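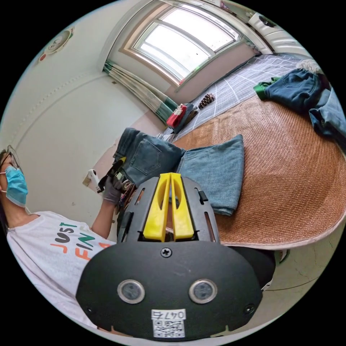 Mending by Mail: A Conversation with Shobha Bangera

Shobha Bangera started taking in other people's jeans in her second year of night school, when she was studying bookkeeping and needed money for the bus. She still does the books for two shops in Prusonport. The rest of her week goes to Akik, the repair service she runs from the upper floor of a former feed store on the Paltcombe road.

People send her pants, mostly. Some coats come in when the weather turns, and in September there is a run of school clothes, but denim pays the rent. Her job book had reached number 3191 on the Monday I visited. She writes each job by hand and gives it a line or two, with the customer's name, the fault and the price.

"I tried doing it on the computer," she said. "I kept losing track of which pair was on the table. With the book I put the pants on top of the page and that's where they stay until they're finished."

The most common fault is the inner thigh. Bangera said customers tend to send a pair in too late, after the cloth has gone through, when a patch has to be much larger than the hole.

"If you hold it up to a window and you can see light, send it then," she said. "I can darn that in an hour. Once it's open I have to go out to where the cloth is still strong, and that can be four inches in every direction. You pay for all of that."

She charges by time and sets a limit of 80 dollars. If a job will go over the limit she calls the customer first. Few people say yes, and she doesn't try to talk them into it.

"I had a man, Gijs De Bruijn, who sent me the same pair five times. The last time I told him there was more of my thread in them than anything else. He paid it. He wanted them for his daughter."

I asked where she learned. Her mother sewed, but mostly blouses and curtains, and had no interest in work clothes. Bangera picked up denim from Gopinath Gounder, who ran the alterations counter at a dry cleaner and let her sit with him on Saturdays. He taught her to take a waistband off without cutting the cloth, and to replace a rivet, and to keep every button that came off anything.

"He was strict about the buttons. I have a drawer now that I can hardly open."

Gounder is retired and lives two streets away. He still comes by to look at zippers, which Bangera says she has never enjoyed. A jeans zipper means opening the fly and part of the waistband, and if the topstitching goes back in a slightly different color the customer will see it every day. She buys thread from Kurian, a small supplier that will match from a cut sample, and keeps 70 shades on the wall. She uses maybe nine of them regularly.

The business nearly closed in its third year. Her landlord sold the building, the new owner raised the rent, and for one winter she worked out of her bedroom with the machine on a card table.

"I don't recommend it. There's lint in everything. You go to bed and there are pins."

Amanuel Demissie, who had bought the feed store to keep his upholstery business in, offered her the upstairs. She pays him 700 dollars a month, heat included, and he sends up the odd cushion cover when he is behind. In return she gets the use of his walking-foot machine, which goes through eight layers of denim without complaint. Her own machine stops at six.

She has one part-time helper, Bindu Joseph, who opens the mail, checks pockets and does the hems. Joseph came in for a repair on her own jacket and asked about work while she was picking it up. She is faster than Bangera at hems and both of them know it.

The pockets are their own subject. They have found keys, a tooth, a good deal of cash and one letter that Joseph read halfway through before she understood she should stop. Everything goes back in a paper envelope pinned to the waistband.

Bangera would like to teach a class, and has been asked to more than once, but she worries about the time. A beginner needs two evenings to learn a decent darn. She doesn't want to run a class where people go home after one evening with a lump on their knee.

"They'd say mending doesn't work. Then they'd throw the jeans out anyway."

I asked what she would tell someone who wants to start at home. She thought about it while she cut a thread.

"Wash them first. Please put that in. I get pairs in the mail that have not been washed, and I send them back that way, with a note."

Akik takes repairs by mail all year. Walk-in hours are Tuesday to Thursday until four, by the side stairs.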